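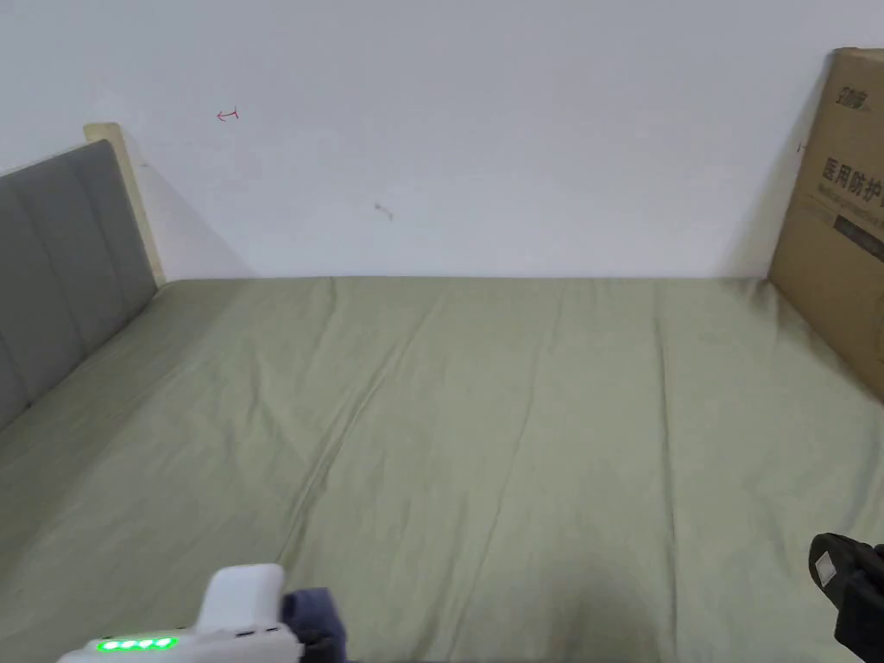

Beatriz Carvalho can talk about fitted sheets for a very long time, and I was more than happy to let her. We met on a Thursday at Florero, the little bedding shop she runs with Emmanuel Barasa, and the kettle had barely clicked off before she was telling me about corners.

"People buy on colour, and fair enough, colour is the fun bit!" she says. "But turn the thing inside out. Is the elastic all the way around, or only at the ends? That tells you if you'll be swearing at it in August."

Her own favourite is sage green (she also calls it olive on grey days, and I can see why). "It's gorgeous with a grey headboard and a bit of pale timber. You don't need ten cushions. Put a white wall behind it and you're done."

Emmanuel looks after the washing side. Before a cotton goes on the shelf, he puts a sample through 30 washes at home and writes up how it's come out. His laundry must be a sight.

"Sixty degrees is too hot for most of the dyed ones," he tells me. "I go cooler, hang them out straight away, and give them a good shake first. My mum ironed every sheet in the house. I don't own an iron."

So creases don't bother him? He laughs. "Creases are lovely! It's cotton, it's been folded up. Sleep on it."

Making the bed, they do differ. Beatriz starts at the head and works down; Emmanuel goes corner to opposite corner and swears it keeps the tension even. I tried both when I got home, and his won by a whisker, though my mattress is an odd depth and I did lose one corner during the night.

Next on the bench is a heavier weave they're calling Kekau, in three greens and a rust. Beatriz already has the rust one on her bed.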